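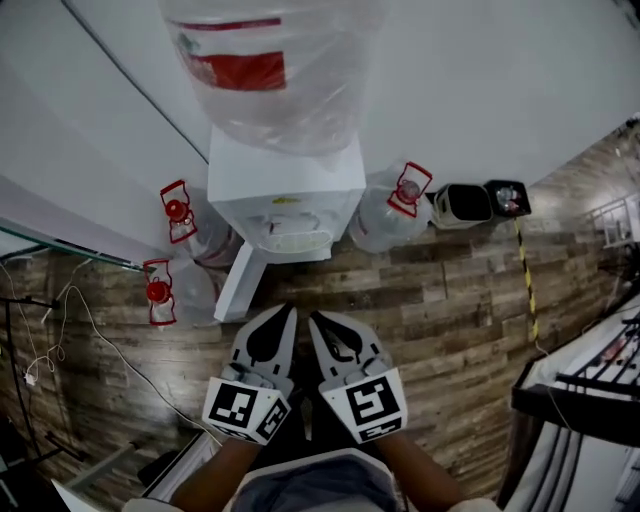
Why Does Water Go Glug?

Pour water out of a big bottle and it talks to you. Glug, glug, glug. Milk does it too, and so does ketchup, though ketchup takes its time and then arrives all at once on your shirt.

The noise comes from air. You may think an empty bottle has nothing in it, but it is full of air, right up to the top. Air takes up room. When you tip a full bottle over, water wants to come out, and something has to fill the space it leaves. Air is the only thing available.

The trouble is the neck. It's narrow, and the water is already using it. So the two take turns, like kids at a door who have been told not to push. A bit of water goes out. A bubble of air goes in. Glug.

What if no air can get in?

Then the water mostly stays put. It sounds like a magic trick, and you can do it over the kitchen sink. (Over the sink. Not over the couch. We got letters.)

1. Fill a plastic cup right to the brim.
2. Lay a stiff postcard on top.
3. Hold the card flat and turn the cup upside down.
4. Let go of the card — slowly, and looking brave.

The card stays on. The air in the room is pushing up on it, and that push is stronger than the weight of the water in the cup. Air pushes on everything, all day long, including you. You don't notice because your insides push back just as hard.

Can you beat the glug?

Fill a 2-liter bottle with water, flip it over the sink and time how long it takes to empty. Now fill it again, flip it, and swirl it in a circle a few times. A little tornado forms, with a hole down the middle. Air goes up the hole while water runs down around it, so there's no more taking turns. It empties faster, and much more quietly.

Try it with 8 swirls, then with none, and write down your times. Then wipe the floor.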